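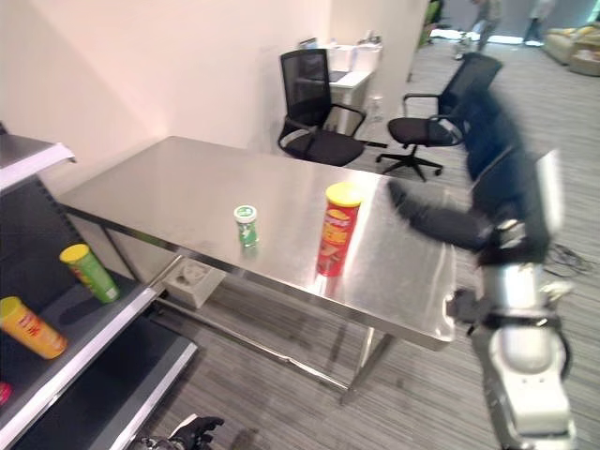
Figure 1. Steel table with a small green canister and a tall red Pringles can.

4.2 Ground faults in trailer lighting circuits

The repair records from the Clindutlow garage cover 430 trailers with a complaint entered under lighting. Most of the entries are short. A typical one reads "left turn signal dim, cleaned ground, OK," and gives neither the wire color nor the location of the ground point. We therefore sorted the records by the part that was cleaned, replaced or moved, and left the driver's wording of the complaint out of the sorting.

A poor ground can look like several other faults. When the white wire at the trailer plug has high resistance, current from the brake circuit finds a way back through the tail lamp filaments, and the tail lamps glow weakly each time the pedal is pressed. A mechanic who tests only for voltage on the brake wire will find nothing wrong. The test has to be made under load, with the lamps on and the meter placed between the lamp housing and the negative post of the battery.

Trailers with the Grumen flat plug were kept apart from those with the round plug. The flat plug carries its ground on a single exposed pin, and that pin is the first to corrode when the plug is left hanging. The round plug has a spring cover, but the cover also holds water once the seal is worn — a point already made in the Ukerik parts bulletin. Each group was then split by age of harness, using the date on the garage invoice where the harness itself had no tag.
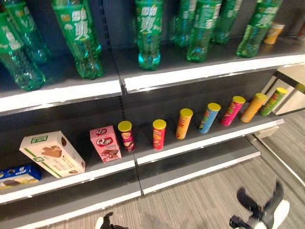

Figure 2. Gray metal shelving with green soda bottles on the upper shelf.

Voltage drop was measured with a Jaiswal bench meter, using the same pair of leads throughout. We took 3 readings per lamp and kept the middle one. Harnesses with more than 2 splices between the plug and the first lamp were measured again after the splices had been cut out and soldered.

Mileage was not used as a variable. Few owners write it down for a trailer, and the 4,000 miles entered on many of the invoices appears to be a default value in the billing software. Records closed after 28 August 2022 were also left out, as the garage had by then begun fitting sealed lamps with their own ground wire. Those lamps do not depend on the frame for a return path and are treated separately in Section 4.3.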